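Home Shop Notes Electronics Grippers Simulation Parts Lists Contact

Tips for a Bench-Built Two-Finger Gripper

Pouran Hassanpour

These notes cover the small parallel gripper built on the shared bench at Naranari, and the simulation setup used to tune it. They assume a hobby servo or small gearmotor, printed or machined fingers, and a wrist camera mounted behind the palm.

Fingers and jaw bars

Cut both fingers from the same stock and drill them as a pair, clamped together. If the holes are drilled separately, the fingertips will not close parallel and the error grows with finger length. Check closure with a strip of paper at the tip, then at the base. The drag should feel the same in both places.

Break the edges of any toothed part with a fine file before the first test. Sharp teeth mark soft produce and shave plastic. Two or three light strokes per tooth are enough. Do not sand the teeth flat.

Use M3 screws for the finger plates and put thread locker on all of them except the ones you expect to remove weekly. Mark those with a paint pen. Mixed screw lengths in the same plate are a common cause of jams: a screw 4 mm too long will reach the linkage. Sort them into separate trays during teardown.

Wiring

Leave a service loop at the wrist. Tie the cable to the fixed side of the joint only, then run the wrist through its full travel by hand before applying power. If the loop touches a finger at either end of travel, shorten it.

Keep the motor supply and the camera cable on opposite sides of the arm. Where they have to cross, cross them at a right angle.

Fuse the gripper supply separately. Our unit stalls well below the rating of the arm supply, so the main fuse never protected it. A 5 amp blade fuse in its own holder fixed this. Measure your own stall current and size the fuse from that.

Setting the grip

Start with the current limit at the lowest value that moves the unloaded fingers. Raise it in small steps with a raw potato in the jaws until the potato no longer slips when the arm stops suddenly. Write the value on tape and stick it to the controller. Repeat with a ripe tomato if you plan to handle one, and store that as a separate preset.

A slow close is easier to tune than a fast one. We run the last part of the stroke at 37 percent speed. Going slower gave no improvement with hard vegetables.

Do not test with glass.

Simulation before hardware

Model the gripper at full size, in millimeters, and check the unit setting on import. The Varkent exporter writes meters unless told otherwise. A gripper that drops through the floor on the first run usually has a scale error or a missing collision shape.

Use simple collision shapes for the palm and fingers. Keep the detailed mesh for display. Teeth can be left out of the collision model altogether if the friction value is raised to compensate, and the solver will run much faster.

Place the simulated camera from a measurement taken on the real bracket, including the tilt. Mahmoudi brackets have slotted holes, so measure after tightening. 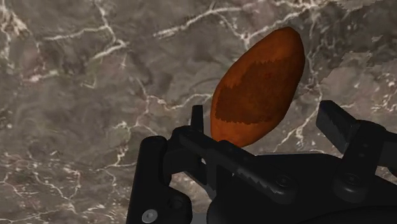 Object and counter textures are worth an evening of work. A segmentation routine tuned on a plain gray plane will often fail on a patterned counter, and changing the surface in simulation costs nothing. The brown-gray marble with branching white veins is a useful hard case, as the veins give an edge detector plenty of false lines close to the fingers. An orange-brown, potato-shaped object with a ragged dark patch across its face is a second one, since a simple color threshold tends to split it in two. Set the threshold wide enough to keep both tones, then close the mask before fitting an outline. Matte black fingers can be masked from the joint positions.

Once the mask is stable, vary the light. Lower it in steps and record the level at which the outline breaks. Repeat with the light moved to the opposite side.

Moving to the bench

Save the simulated presets under a new name before editing them for hardware. On the Jumness controller the two sets share a folder and will overwrite each other without a warning.

Run the first real grasp with the arm speed limited and one hand on the stop switch. Retighten the finger screws after the first hour of use, then check them at the start of each session.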